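Clutton Workroom: Floor and Small Equipment, Gallery 3

Compiled by Adebayo Tamuno, 28 March 2019

This gallery covers the ground floor workroom at Clutton after the January refit: the bare concrete, the rug laid over part of it, and the hand tools kept at floor level during the changeover. Galleries 1 and 2 deal with the walls and the windows. Notes are short. Measurements are in the job file and are repeated only where they affect upkeep.

## Background to the floor

The slab is original to the building. It had been covered with glued carpet tile, which was lifted in January along with most of the adhesive. The remaining adhesive was ground off dry, in two passes, with a vacuum attached to the grinder. No leveling compound was used. The slab was within tolerance except at the north door, where a low spot was left alone because the door swing clears it.

Sealer is a water-based clear coat from Matsuda, two coats, applied by roller. The first coat went down thin and soaked in unevenly, as expected on a slab of this age. The second coat evened out the sheen but not the color. Total treated area is 961 square feet. The quote was written for 988, which included the closet, later dropped from the job.

Cracks were not filled. They were checked with a straightedge for a height difference between the two sides, and none was found. A crack that stays flat is left open to view and checked once a year. Filler of a different color would stand out more than the crack does.

## Rugs

The room uses loose rugs with no underlay. Two suppliers were considered. Admont sells a heavier flatweave that lies well but is hard to carry to the wash. Mumamska sells a lighter one, which shifts under chair legs and has to be squared up again at the end of the day. The lighter type was ordered on the basis of weight and price.

Rugs are shaken outdoors and the concrete under them is swept before they go back down. Grit trapped below a rug will dull the sealer faster than foot traffic on the open floor.

## Gallery

**3.1 Open floor and rug edge.** Light beige concrete with mottling, faint cracks and lighter scuffed streaks. The glare is strongest on the sealed surface at low viewing angles.

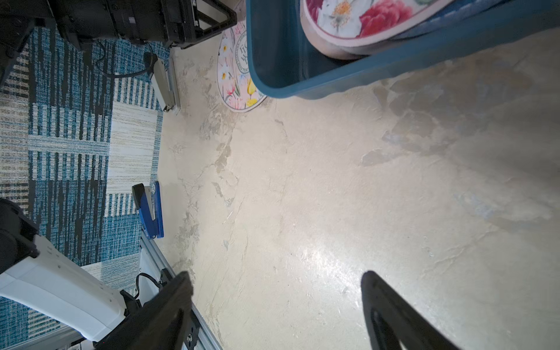

Scuffs of this kind are surface marks in most cases and should be tried first with a damp pad and plain water. If a streak remains after the floor has dried, use the neutral cleaner at the weakest dilution on the label. Do not use wax. It builds up along the rug line and has to be stripped.

The rug is a patchwork of stripes and checks in blue, teal, white, cream and dark gray. Patterned weave was preferred to a solid color for the workroom: it hides thread ends and paper dust between cleanings.

Two staplers, one blue with a black top and one silver with a gray body. Both types go back to the supply shelf at closing. Refill staples are kept there in boxes of 2,000, and a box is reordered when 5 remain on the shelf. Loose staples on the concrete are picked up with the magnet bar before sweeping, as a broom drags them and scratches the coat.

Power cords should run along the rug edge and never under it.

Corrections to the floor notes can be left in the job file under Clutton, section 3.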